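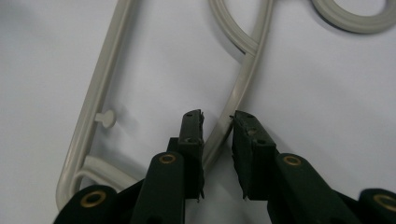
Two open fingers on a dark green hand-held gripper.

I was supposed to be thrilled about the Vornlow announcement. A whole new land, a boat ride, a hotel you can practically fall out of and land in the park - my phone was buzzing with it by breakfast, and by lunch three different people had sent me the same concept art with the same row of hearts. And I looked at it and thought, okay, but where do I sit down?

I've been going to Vornlow since I was nine. My grandmother took me the first summer it was open, when there was a carousel, a log flume, a train that went in a circle and a pavilion where a man played accordion at four in the afternoon. It's a proper resort these days, with two gates and a monorail, and I love it, I really do. I have the annual pass and the embarrassing sweatshirt. But every time they build something, a little more of the in-between goes away, and the in-between is where I've had most of my good times there.

Take Havel Gardens. If you only go once every few years you've probably walked through it on your way to the coasters and never learned it had a name. It's got the duck pond and the low wall everybody eats their sandwiches on. Under the new plan, Havel Gardens becomes the entrance plaza for the expansion, with a gift shop on one side and a place to scan your line-skipping pass on the other. The ducks aren't mentioned!

My friend Ivan Nazarenko thinks I'm being ridiculous. He drives four hours each way to ride the big wooden coaster in the front row, and he told me (at length, over very bad nachos) that a park that stops building starts dying. He's seen it happen to the one he grew up near. First the paint goes, then they close the sky ride "for the season," and then one spring there's a fence. I don't have a great answer to that. I'd much rather have a crowded Vornlow than a fence.

But I don't think the choice is ducks or bankruptcy. The hotel is going to have 1,384 rooms. That's a lot of families coming through the gate at rope drop, and when I went looking in the plan for what those families get that isn't a ride or a shop, I found 193 new seats outdoors, most of them at restaurant tables. So you buy a lemonade or you stand. Have you ever tried to stand at Vornlow in July with a toddler asleep on your shoulder? I did it with my nephew last summer and I could not feel my arm until dinner.

And the rides they're adding are the kind you wait for, not the kind that soak up a crowd. The old Assefa Riverboat could take on a huge load of people at once, and they'd all be off the paths for twenty minutes, happy, looking at trees. Nobody ever bragged about it online. It closed to make room for construction trucks and I'm told there are "no current plans" for it, and we all know what that means in park language.

My mother's neighbor, Elżbieta Kaczorowski, worked the riverboat dock for years, back when the staff wore those striped vests. She told me the regulars would ride it over and over with a newspaper. Some of them never rode anything else. I keep wondering where those people go now. Maybe they go to Fludby, down the coast, which is smaller and a bit shabby and has a bench under practically every tree. I went in the spring and had a lovely time, and I only rode two things.

So go ahead and build the land. I'll be in line on the first morning with everybody else, sweatshirt and all. Just put the boat back, leave me the wall by the pond, and would it kill you to plant something tall enough to make shade?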